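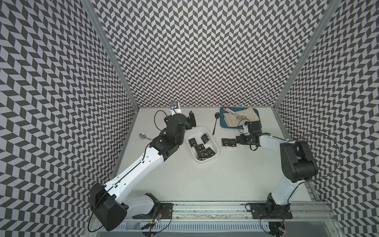
plutcombe_pat wrote:
Okay friends, I need opinions on wallpaper for our downstairs hallway before I talk myself into a mistake. It's long and narrow with one window at the far end, and I've wanted a zigzag in there ever since my aunt had one in her kitchen. I keep coming back to a black-and-white chevron like the one on those walls, running on three sides the same way, with something plain and white below to calm it down. My husband says it will make him seasick (he says this about stripes, too). Has anybody lived with a bold pattern in a small space?

Dutska wrote:
Lived with one for 9 years and loved every bit of it! Ours was navy and cream in a tiny powder room, and guests always came out smiling. A hallway is perfect because you're only passing through. Go for it, and buy an extra roll, because matching zigzags at the corners eats paper like you wouldn't believe.

Niilo Toivonen wrote:
I'm going to disagree, kindly. I hung paper for a living for a long while, and old hallways are never straight. A chevron shows every crooked inch, especially around door frames. You'd be happier with a small leaf print, or the zigzag on the end wall only and paint on the rest.

plutcombe_pat wrote:
Oh dear, our house leans like a tired horse, so that does worry me. Would a softer color hide it? I'm thinking dark gray and white in place of the black. 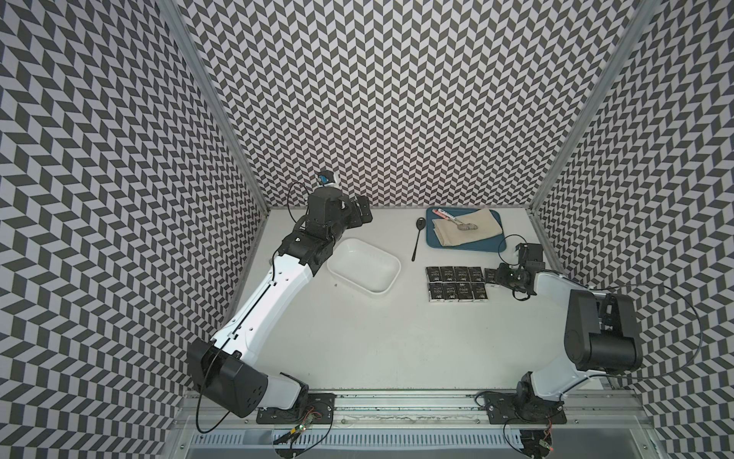

Dark gray and white zigzag, on three sides.

Dutska wrote:
Yes, the gray! Much gentler. I still say do all the walls, Niilo, sorry!

Niilo Toivonen wrote:
No need to be sorry, it's her hallway. Just hang a plumb line at every single corner, Pat, and start from the window end. Order a sample and tape it up until the end of February before you spend a dime.

plutcombe_pat wrote:
Sample ordered. He's already complaining, bless him.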